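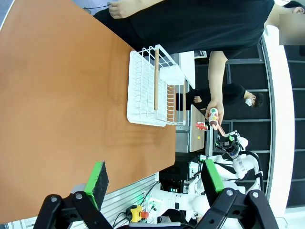
4. Installing and leveling the Mirgate countertop dishwasher

Read this section through before you lift the machine out of its box. Two people should do the lifting.

4.1 Choosing a place

The counter must be flat, firm and able to carry the weight of the machine with a full load. Leave 2 inches of free space behind the cabinet for the hoses. Do not set the machine over a drawer that sticks out, or next to a stove burner.

The supply hose reaches a faucet up to 85 inches away, measured along the counter and not in a straight line. If your faucet is farther than that, order extension kit 1671. Do not join two hoses with tape or clamps.

4.2 Connecting the supply hose

1. Unscrew the aerator from the tip of your kitchen faucet. Turn it counterclockwise.
2. Check that the old rubber washer came off with it.
3. Press the new washer from the parts bag into the adapter, flat side up.
4. Screw the adapter onto the faucet by hand. Give it one more quarter turn with a wrench and a cloth.
5. Pull down the collar on the hose coupling, push the coupling onto the adapter and let go of the collar. It should click.
6. Open the cold tap slowly and look for drips.

Note: Pull-out spray faucets do not accept the standard adapter. The Zellero side valve, sold separately, fits under the sink and is described in Appendix B.

4.3 Placing the drain hose

1. Hook the curved end of the drain hose over the edge of the sink.
2. Fix it with the suction cup. Wet the cup first.
3. Make sure the hose does not rise higher than the top of the machine at any point.

CAUTION: Keep the end of the drain hose above the water line. If it sits in standing water, dirty water can be drawn back into the tub.

4.4 Leveling

Open the door and lay a spirit level on the lower lip of the tub. Turn the front feet in or out until the bubble is centered, then check again from front to back. The rear feet are fixed.

4.5 First run

Run the machine empty on Rinse, without detergent. The display counts down and then shows End. If it shows code 664 instead, the tap is closed or the hose is kinked - close the door, correct the fault and press Start again.

Some water left in the filter well after the first run is normal. Wipe the door seal and leave the door open a few inches until the tub is dry.

For loading the rack and setting the water hardness, go to section 5.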